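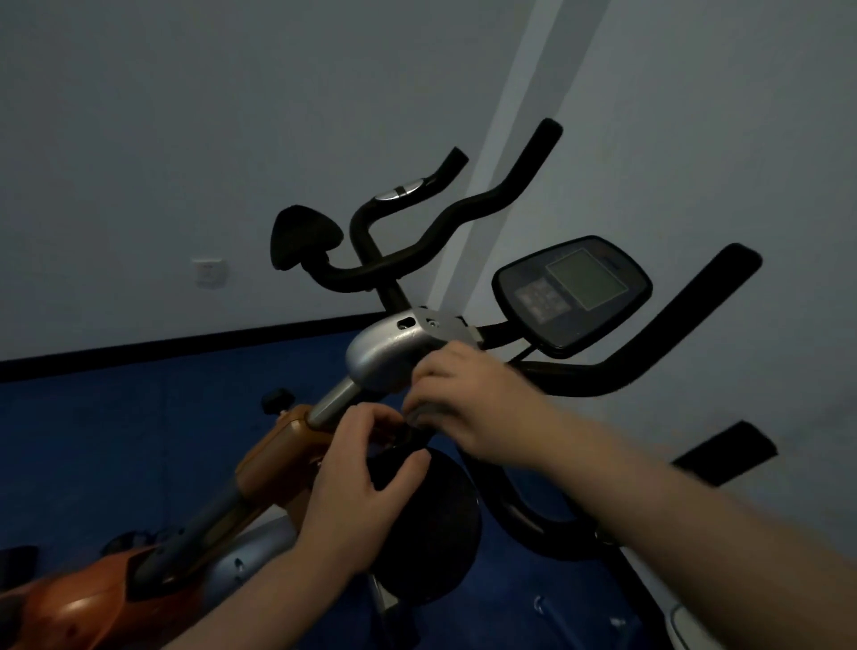 Getting my legs back before the November friendly

I have supported Stinov since I was small enough to be carried in, and for most of those years I was happy to shout at the players from behind the goal and leave the running to them. Then the supporters' club went and arranged a friendly against the Viltovlow fans, and somehow my name ended up on the list as a left back. Me! I haven't played a full game since my knee went, and even before that I was never what you'd call quick.

So I've been doing 45 minutes on the bike most evenings, with an old match on the TV to keep me company. Last night it was the cup tie at Escobar, the one we lost by 2 goals after hitting the post in the first half, and I swear I pedaled harder every time their winger got the ball (it still hurts, all these years later).

The plan is that everybody plays at least 60 minutes, which sounds fine until you remember how big the field at Nondent is. My brother-in-law thinks we might get 600 people along if the weather holds. I think he's dreaming, but I'd love to be wrong, and there will be soup and hot dogs either way.

If you have any tips for a sore knee and a nervous defender, please leave them below. I still need to buy shin guards too.

Posted 2025-10-17

14 shares
3 comments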